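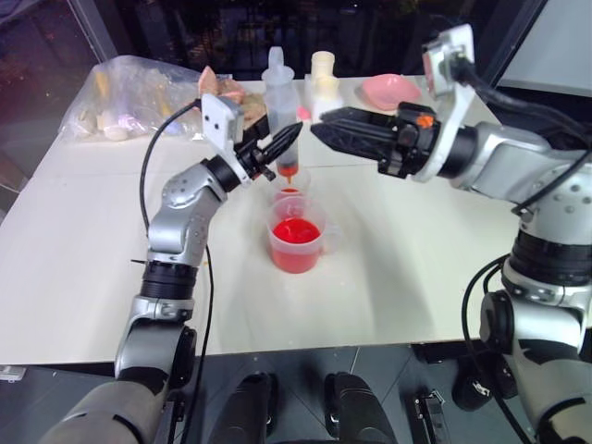 Red liquid dispensed from a clear plastic syringe above two translucent measuring cups.

Home | Reviews | Kitchen Tools | Measuring | Contact

Review: Havier Measuring Cup and Syringe Set

Last updated: 8th June

The Havier set is sold for portioning syrups, food coloring and other thin liquids. It consists of two translucent plastic cups and one clear syringe. Gillby reviewed the set over four weeks of ordinary kitchen use.

The larger cup is the stronger item. Its handle is comfortable to hold, and the level of a bright red liquid can be read through the wall without lifting the cup from the table. The smaller cup is adequate for modest amounts but tips easily when knocked.

The syringe delivers a thin, even stream and is well suited to filling molds. The plunger was stiff on first use – a drop of cooking oil on the seal corrected this. Strong food coloring left a faint tint inside the barrel after washing. The Whitlock set, reviewed in December, stained less but had a shorter syringe.

Gillby recommends the Havier set for home bakers and small teaching kitchens. Users who measure only water or milk will find the Jondano cups sufficient. Replacement syringes are available separately in packs of two.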